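Suha Hamdan
2019-06-29
Been writing the house rules for recording chores that our home robots learn from. Posting the cleaning ones, as people keep asking.

1/5 Record the sink the way it is. Don't scrub it first. Stained grout and a dirty drain are what the robot will meet in a real home.
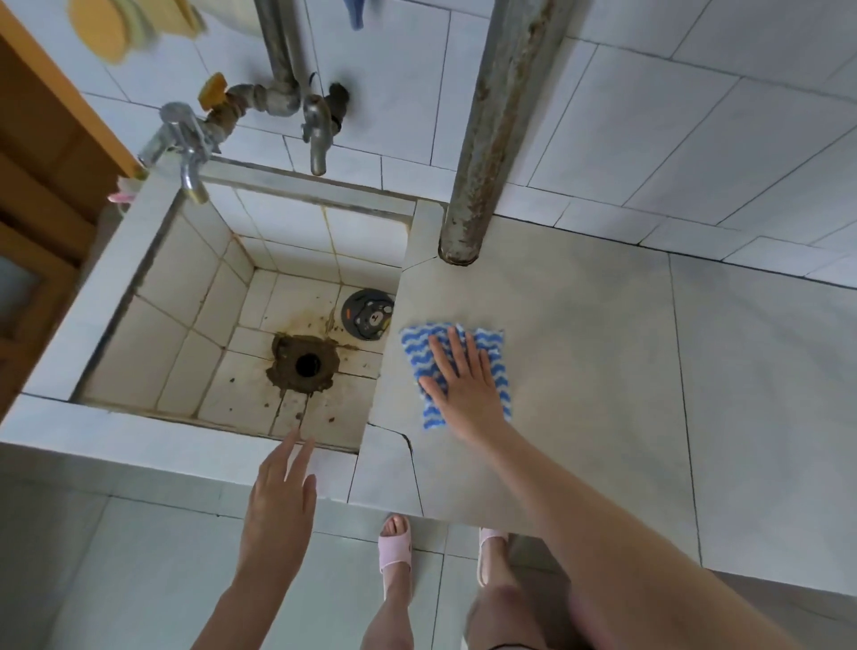 Sink task, drain cover off, cloth on the counter.

2/5 Both hands in view before you touch anything. If one drops out for more than 5 seconds, start that take over.

3/5 One cloth per task, and write down which one. At Girkham we had 12 takes with no cloth noted and had to drop them all. 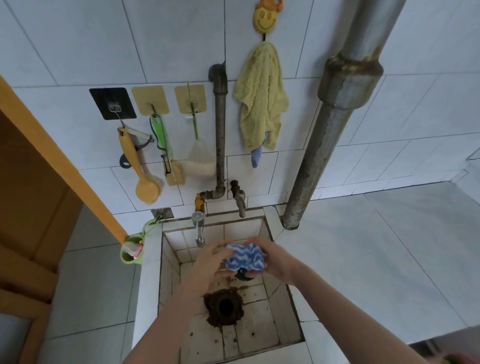 4/5 Leave the hooks and brushes on the wall where the household keeps them. The Edell draft said to clear the walls. I took that line out.

5/5 Max 20 minutes per session, then a break. Arms get tired and the motions get sloppy.

Next version is due in November. Send me changes before then.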